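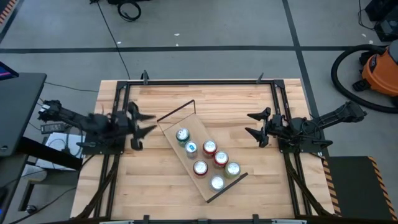
Chapter 4
Sharing a Table: Rules for Two-Arm Cells

Most safety rules for robots were written by someone who had recently had a bad afternoon. The plant at Prinevine kept a binder of them, 1,320 pages long, and for years its main use was propping open the door to the cell.

Vija Strazds, who inherited the binder, cut it to 12 pages. Her first rule was that two arms able to reach the same spot must be treated as one machine, with one stop button that halts both. Her second concerned cables on the floor and was shorter and ruder.

This chapter covers reach zones, floor marking, stopping and restarting, and the dull matter of who may step over the tape. Readers who plan to skip the section on restarting should look first at the Pomus case in Section 4.2, where Cameron Lockyer skipped it too.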